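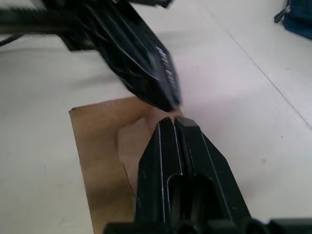 Fredy Correa told the review group that a buyer should ask to see a kit handle packing material before reading a single line of its data sheet. Cardboard bends, he said, and a data sheet doesn't.

His advice sets the order of this chapter. We take one product on offer, the Trelusard two-arm kit sold by Fevano, and look at what a small packing shop gets for its money. Chapter 3 dealt with single arms. A second arm raises the price and the setup time, and it also lets the kit hold work from two sides.

The kit comes with two arms, two grippers, a wrist camera for each arm, and the control software. Mounting hardware is extra. Fevano lists 3,000 hours of service between major checks, and the fingers are sold as spare parts -- a point to note, as fingertips wear first.

Box work is a fair test for such a kit. Both grippers may have to close on the same edge, and the fingertips then work very close together. A small error in either arm's position can crease the board or bring the tips into contact.
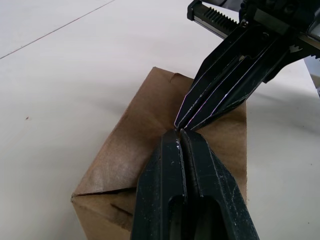

4.1 Reading the Offer

An offer has three parts: the equipment, the service plan, and the training. Sellers often quote the first alone. Ilse Van Dijk's survey of 33 shops found that the service plan caused more complaints than the arms did.

Before going on, write down the largest and smallest box your shop handles. You will need both sizes for the worksheet in Section 4.2.

Print this page | E-mail this page
Shares: 4 | Comments: 0
© Doucet Textbooks. Contact the publisher | Back to top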